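4. What ends up on the table

Hường Ông and Selvaraj Sikder, 30 Jun 2022

I came into this study thinking about drinks, and I've come out of it thinking about tables. When you ask people what they need to pour a glass of juice, they say a bottle and a cup, and they leave out the spot it all happens on. Our diary writers at Piltcombe sent us 223 entries about small drinks at home or at work, and most of the interesting stuff was in how they set things down.

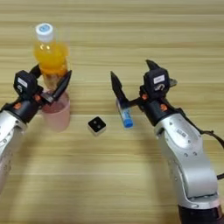 Everyday Objects Group | Dinivstead School of Home and Design Studies

Take the plainest setup, the one in Figure 4a. There's a plastic bottle of orange juice, a light pink cup right up against it, and a little black cube off on its own. I like how much bare wood there is. Leidy Benavides, who coded the diaries with me, calls this "elbow room", and it came up over and over: folks want a clear patch near the cup and don't much mind what's sitting past it.

4.1 Neighbours

The cup hardly ever has the table to itself. In the diaries it sat beside keys, pens, mail, a kid's game piece. We started calling these things neighbours (not a fancy term, but it stuck!) and we sorted them by whether the writer moved them before pouring. Small stuff mostly got left alone. A glue stick is a good case - it belongs to some other job altogether, and yet it'll happily share a table with a cup for days.

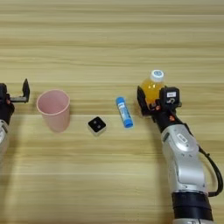 Figure 4b. Pink cup with its neighbours, the small cube and the blue glue stick among them.

Notice the cup's shape too, wide at the mouth and narrower at the base. Our writers loved a wide mouth for pouring and grumbled about narrow bottoms, and both opinions often turned up in the same entry.

4.2 The bottle

Bottles got far more words than cups did. Colour was a big part of it. With see-through plastic you can check what's left without picking the thing up, and Shahnaz Ranasinghe found 145 entries that mentioned doing just that. 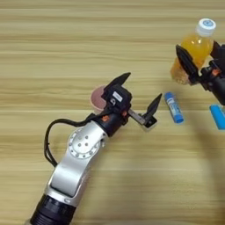

Figure 4c. Orange drink in a plastic bottle, over the wood-grain tabletop.

Caps were the other favourite topic. Where do you put one? On the table, flat side down, said most. In the hand, said the tidy ones. I'm a pocket person myself, and I've washed more than one.
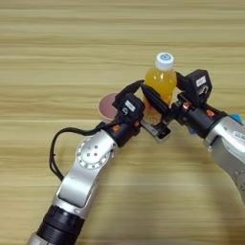 Figure 4d. Juice bottle upright, white screw cap on.

We come back to caps in Section 5, along with the February follow-up at Loston.

Last updated by Eduardo Enriquez
Contact the Everyday Objects Group | © Dinivstead School of Home and Design Studies | Back to top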